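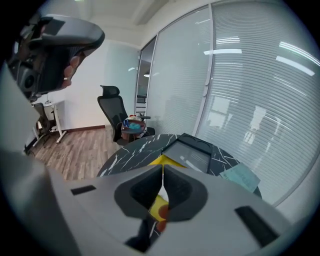
Does a charity ball game at a rented field need its own safety check?
It does. The league's sign-off for Prestness Field covers league play in April, and a fundraiser in May brings pledge tables, extension cords and little kids behind the plate.

Pre-game checklist, Trornham Home Run Fundraiser, 15 May 2023

Backstop netting: FAIL. Two holes at knee height. The last report says "repaired." I'd like to know with what.

Bases anchored: OK. Second base needed a new plug.

Bleachers: OK, with doubts. The plate says 100 people per section. Who is going to stop number 101?

Batting helmets: OK. Threw out one with a cracked ear flap.

First aid kit: FAIL. No cold packs — again.

Power cords at the pledge table: Taped down. Check after the first inning, tape doesn't stick to dirt.

Water: 900 bottles promised by Peltonen. I'll mark this when I see them.

Foul ball signs: Posted on the first base side only. Third base side still open.

Recheck netting and first aid kit before gates open.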